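**Lirkcombe, 2026-07-15** – The public workroom on the ground floor of the Plunum building has its tables back. All 63 were taken out in the spring for sanding and refinishing, and the last of them were carried in again this week. The room is open at its usual hours, and bookings for August can be made at the front desk.

The tables are plain, with pale wooden tops and square legs. They were bought when the Plunum was converted from a school, and they had not been refinished before. People use them for model making, bookbinding, sewing, homework, small repairs and the occasional chess evening. Over the years the tops had picked up glue, ink, knife marks and a large number of rings from hot mugs. The old varnish had turned yellow and was coming away in flakes along the edges where people rest their arms.

The work was done by Michiels, a joinery firm on the east side of town. Floor Verstraete ran the job. She had first quoted for replacing the tops, but changed her mind after a test on one table.

"We took the varnish off and there was good wood under it," she said. "A bit of a scar here and there. It would have been a waste to throw them out."

The firm collected the tables in batches so that part of the room could stay open. Each top was scraped by hand along the edges, then sanded in stages with finer and finer paper. Deep cuts were left alone if they were smooth to the touch. Cuts that could catch a sleeve or tear paper were filled. Loose joints in the legs were glued again, and a few tables that had always rocked were fitted with new feet.

In place of varnish, the tops now have two coats of Follex, an oil finish that soaks into the wood and dries matte. Verstraete said she picked it mainly for the sake of later repairs. A varnished top has to be stripped from edge to edge when it goes bad. With an oiled one, a damaged patch can be sanded and oiled again in an afternoon.

The color surprised some of the regulars. With the yellow varnish gone, the grain shows clearly and the room looks brighter, even on the north side, where the windows face a wall. One woman who comes in to repair clocks said small screws were much easier to find on the light wood. A man who binds books at the next table said he liked it too, though he missed a particular dent that he had used for years to hold his awl. 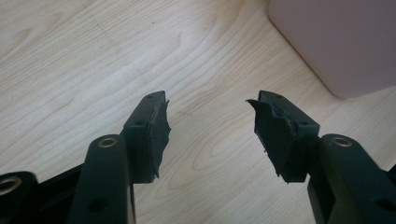 What should people do if they spill something on one of the new tops?

Wipe it up right away with a soft cloth, then go over the spot with a second cloth that has been dampened with clean water. Glue and paint can be left to set and then lifted off with a plastic scraper. Scrapers are kept in the drawer by the sink. Scouring pads and kitchen sprays should stay off the wood, and any stain that won't come out should be reported at the desk.

There are a few changes to the house rules. Cutting must be done on a mat, and the room now has 35 of them to lend out. Hot tools such as glue guns and soldering irons need a stand with a tray under it. Mugs are still allowed, a point that came up more than once while the rules were being drafted, but they go on a coaster or on the side shelf. Clamps may be used on the table edges as long as there is a scrap of wood or card under the jaw.

The tables have also been moved. They used to stand in long rows facing the street, a leftover from the school days. Most are now pushed together in pairs, with wider walkways between them so that a wheelchair or a cart can get through. The single tables are along the wall, near the outlets. People who work with lamps or power tools are asked to take those first. Larger groups can still ask for a row to be put together, but the desk needs to know a day ahead.

The future of the room had been in doubt last year, when the town looked at turning the space into offices. A petition to keep it drew 1,201 signatures, and the plan was dropped. Money for the tables came out of the building's regular upkeep budget, with a smaller sum from users, who paid into a box at the entrance. Monthly passes have not gone up in price. The room has 300 pass holders, and day visitors pay at the desk.

Not everything is finished. The stools have yet to be done, and many of them have split seats. Michiels will look at them in August, a few at a time. Until then, the worst ones have been put aside and folding chairs are being used instead. The lighting over the back tables is also due for replacement, although no date has been set.

Verstraete said the tops would need a fresh coat of oil in a year or so, sooner on the tables nearest the sink. Her firm has left several cans of Follex and a page of instructions with the building staff, who plan to do the work themselves during the winter closing. She will come in for the first round to show them how thin the coat has to be.

"People put on too much," she said. "Then it stays sticky and everybody's paper is glued to the table."

Pass holders who had materials stored under the old tables should pick them up from the hallway cupboards. The boxes are labeled by table number, using the old numbers. A chart on the cupboard door shows which new number matches which old one. Anything left there at the end of August will be moved to the basement, and the desk will need a few days' notice to bring it back up.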